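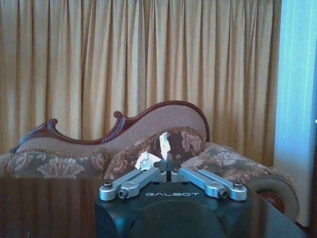 Lavar cortinas pesadas sem as estragar

Passei anos a fugir desta tarefa. Tirava o pó por alto, fechava os olhos e dizia a mim mesma que em janeiro é que era. Depois mudei-me para uma casa com janelas enormes e lá tive de aprender, com alguns desastres pelo caminho (um par de cortinados encolheu um palmo, ainda hoje me custa falar disso!).

Primeiro, a etiqueta. Se disser só limpeza a seco, acreditem nela, sobretudo nos tecidos com brilho e nos que têm forro. O forro é quase sempre de algodão e encolhe de maneira diferente do tecido da frente, e depois fica tudo a repuxar nas bainhas. Se não houver etiqueta, molhem um bocadinho da bainha do avesso, deixem secar e vejam se ficou mancha ou se o tecido enrugou.

Para o dia a dia, aspirador com a escova macia, potência no mínimo, sempre de cima para baixo. Eu faço isto de 2 em 2 meses e noto imensa diferença. Nas pregas convém abrir o tecido com a mão livre, porque é lá dentro que o pó se esconde todo. Se o vosso aspirador puxar o tecido, ponham uma meia de vidro velha presa com um elástico à volta do bocal – foi a Catríona Ní Chonaill, minha vizinha do Relcombe, que me ensinou, e nunca mais fiz de outra forma.

As que podem ir à máquina:
Tirem os ganchos todos. Todos mesmo, que um gancho esquecido faz um rasgão num instante.
Sacudam-nas na varanda antes de as lavar.
Tambor a meio, nunca cheio. Programa delicado, água fria, e 40 graus só no algodão branco que já tenha sido lavado assim.
Metade do detergente habitual e nada de amaciador nos tecidos transparentes, ficam moles e agarram mais pó.
Centrifugação no mínimo ou desligada.

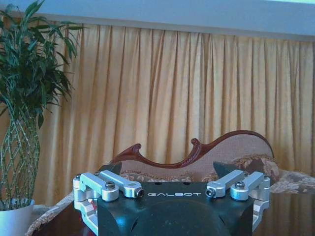
Pinça com a palavra GALBOT e braços prateados aparafusados.

Agora a parte de que gosto mais: secar as cortinas no próprio varão! Pendurem-nas ainda húmidas, com a janela aberta, e o peso da água faz o trabalho do ferro. Ponham toalhas velhas no chão, claro. Isto é para tecidos leves, que os veludos e os cortinados forrados molhados pesam uma barbaridade e já vi um varão vir abaixo com bucha e tudo.

Para as pregas ficarem direitinhas, arrumem-nas com os dedos de cima para baixo e atem o tecido, sem apertar, com tiras de pano em 4 sítios. Deixem ficar assim até ao dia seguinte. Não usem cordel, que marca.

Vincos teimosos saem com vapor, do avesso e sem encostar o aparelho. Tenho um vaporizador Bestari já velhinho que cospe água de vez em quando, por isso experimento sempre primeiro para o lava-loiça.

Nódoas de gordura: pó de talco, uma noite inteira, escovar de manhã. Cera de vela, raspem com uma colher e depois papel absorvente e ferro morno. Com vinho nunca tive sorte nenhuma em tecidos claros, se alguém souber um truque que funcione escreva-me, por favor.

Ah, e a Touran Hashemi perguntou-me nos comentários se pode cortar a bainha antes da primeira lavagem. Não corte! Lave primeiro, pendure uns dias e só depois marque a altura com alfinetes.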